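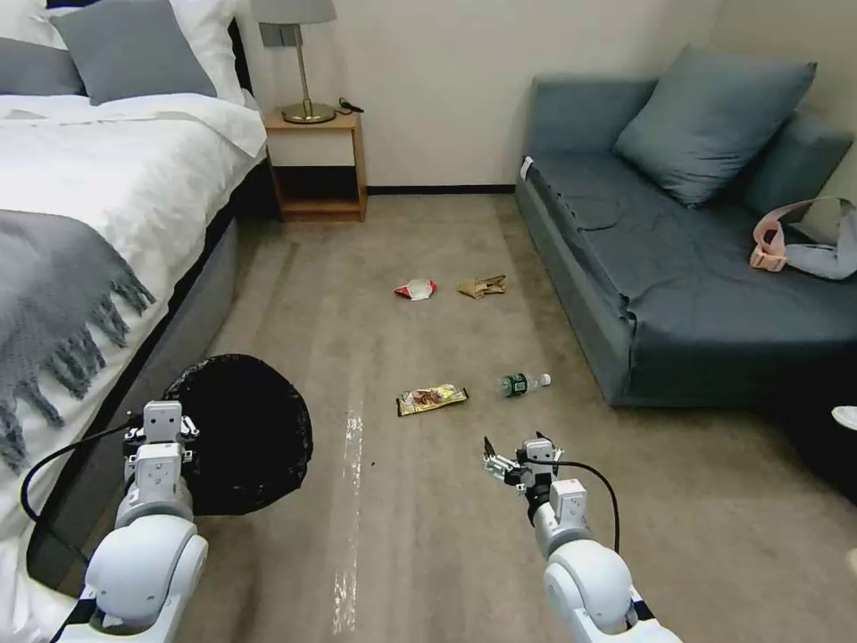 **Should a room-tidying robot be allowed to throw things away without asking the person who lives there?**

Only things on a list that person has agreed beforehand. Everything else gets picked up, put to one side and left for them to decide.

That's the wording in our draft house rules for the Graranmont flats, anyway, and I'd be very glad of your thoughts before it goes to the residents in May. I've been going back and forth on it for weeks and my wife has asked me to please talk to somebody else about it — so, lucky you! The list so far is food wrappers, tissues and empty drinks bottles. Does anyone run it differently?

— **ramil_maglaya**

---

**kettleandtoast** replied:

Lovely to see this written down at last. I'd quarrel with bottles, though. My mum keeps a water bottle by the bed and it's as likely as not to end up on the floor with a mouthful left in it. She'd be very put out to find it gone. Wrappers fine, bottles ask first, is my feeling.

---

**nindo_nights** replied:

I'd go the other way and have a longer list. If the thing stops to ask about every scrap, people get fed up and switch the asking off altogether, and then you've got no rule at all. We had that at Nindo. By the second month most of the residents were pressing OK without reading.

--- 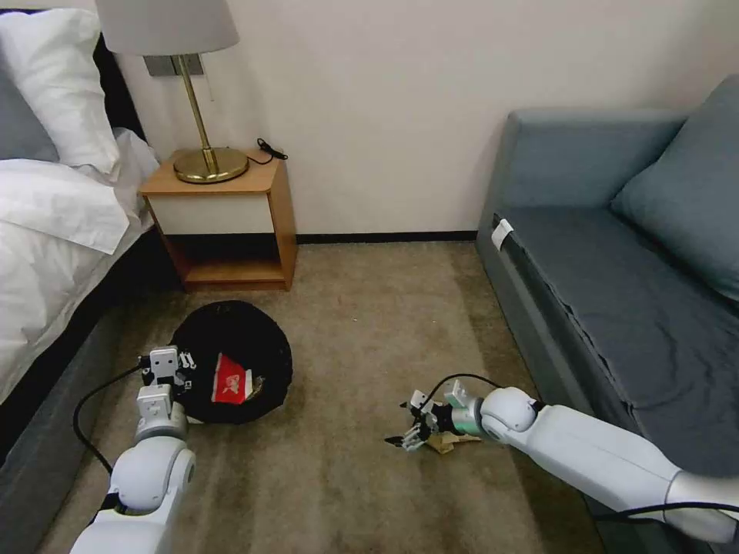 **Elango Warrier** · Moderator · 762 posts · Wednesday

Hello Ramil, and welcome to the rules corner, where we all go on a bit. I helped with the Gatchalian guidance and we had exactly this argument, bottles and all. Where we ended up was splitting it by what can be got back. A wrapper in the bin can be fished out again until the bag is tied, so we let the robot bin it, but we said the bag mustn't be tied or taken out of the room until the person has had a chance to look. It calmed everybody down no end, and the list stopped mattering quite so much.

The other thing I'd put in is one piece per hand, and each piece let go over the bin before that hand goes after another. It's slower, I know. But when something goes missing you can follow it from carpet to bin in the record, and my goodness that saves some awkward conversations.

---

**ramil_maglaya** replied:

Elango, thank you, the untied bag is going straight in. Kettleandtoast, I take the point about your mum, and I think bottles may have to move to "ask first" after all.

---
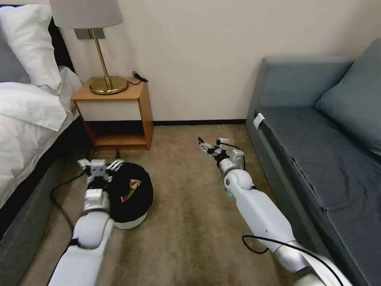 **Elango Warrier** replied:

Cables deserve a section of their own, and I notice the draft hasn't got one. People think of trips, quite rightly, but a tidying robot also has to know that a lead is never litter, wherever it's lying and whether or not it's plugged into anything. The one coiled up beside the lamp, plug and all, is just the sort of thing I mean: small, black, crumpled-looking if you're not careful, and very much wanted by its owner. Then there are the robot's own cables. With a loop of it lying on the carpet like that, I'd want a line saying nobody walks through until the arms are parked, and a second person if the resident is unsteady on their feet.

---

**nindo_nights** replied:

A second person every time? That's 2 staff for one bedroom. Vovberg would never wear it, and I can't say I'd blame them.

---

**Elango Warrier** replied:

Only where the resident is unsteady, as I said, and only while the arms are moving. I do see that it costs. I'd sooner have the argument about staffing now than after a fall, and there are ways to make it lighter: do the rooms while people are at breakfast, say, or have the person sit down in the lounge with a cup of tea.

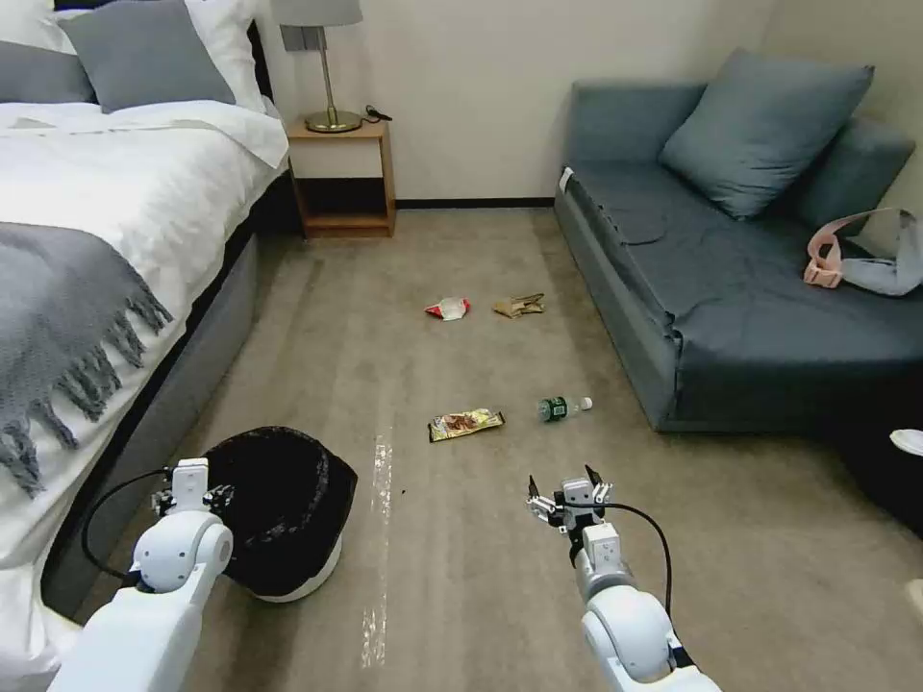 Breakfast is the better of the two, I think, because most people are up and about by then and you aren't asking anyone to move on your account. Just make sure they've been told the evening before, and that they can say no. A refusal should hold until they change their mind themselves — please don't let anyone write "will be asked again daily". We had that in an early version and one gentleman was asked eleven mornings running, poor man.

---

**kettleandtoast** replied:

Agree with all of that. Could you also add something about clothes and bags? Mum's go over the end of the sofa and she likes them left there.

---

**ramil_maglaya** replied:

Adding "furniture is off limits, floor only" tonight. I'll post the new draft here once I've had my tea, and nindo_nights, I'll put the staffing bit in brackets so you can have a proper go at it.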